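Folding shirts 2,690 times: notes for the Monday slot

Speaker: Hinata Kamata, May 21, 2018

Slide 1. Hello

Say hi, check the mic, thank Genji for swapping slots with me. Ask for a show of hands: who here folds their own washing? Who folds it well? (Wait for the laugh. If there isn't one, move on quickly.)

I work on Livetard, our folding project at Hirano. My job is getting the examples, so I'm the one who spends all day with T-shirts while everybody else gets to do the clever maths.

Slide 2. What we were after

We want a machine that can pick up a shirt that's been dropped any old how and fold it. Shirts are awful for this. A mug is the same shape every time you meet it, but a shirt is a new shape every time you let go of it!

So we show it. A person holds a gripper in their hand, does the fold with it, and the camera on the gripper records the lot. Each go is one example. We started in January and we've got 2,690 of them now, of which Genji Matsuda did a frankly worrying share.

Slide 3. One go, from the start

Leave this one up for a bit and drink some water. It's a pink T-shirt on a bed, all rumpled, with the two blue ribbed pads of the gripper open either side of a fold. The person has to choose which bit of cloth to go for, and that choice is really the thing we're trying to teach.

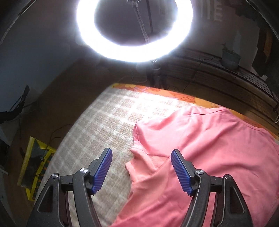

Slide 4. Light, and what it does to you

Talk about the ring light over the bed. I love that light and I also swear at it. It's bright enough to wash out a patch of the checked blanket, and you can see how dark the floor and walls go next to it. Pale shirts are the worst for this, so we now do those with the light turned down.

Mention that we kept some of the over-bright goes on purpose. People's bedrooms have odd lighting and the system may as well get used to it.

Slide 5. The ones we threw away

We binned 103 goes on top of the ones we kept. Mostly it was people dropping the sleeve and then using their free hand to help (we all did it, me included). Tell the story about Starkix lending us a second gripper and Okomen sending over a box of shirts that were all the same size. Skip it if I'm past 20 minutes.

Slide 6. What's next

Another 400 goes, towels this time, then back to shirts with buttons. Genji wants to do fitted sheets. I've said no.

Questions. If someone asks about socks, hand over to Genji.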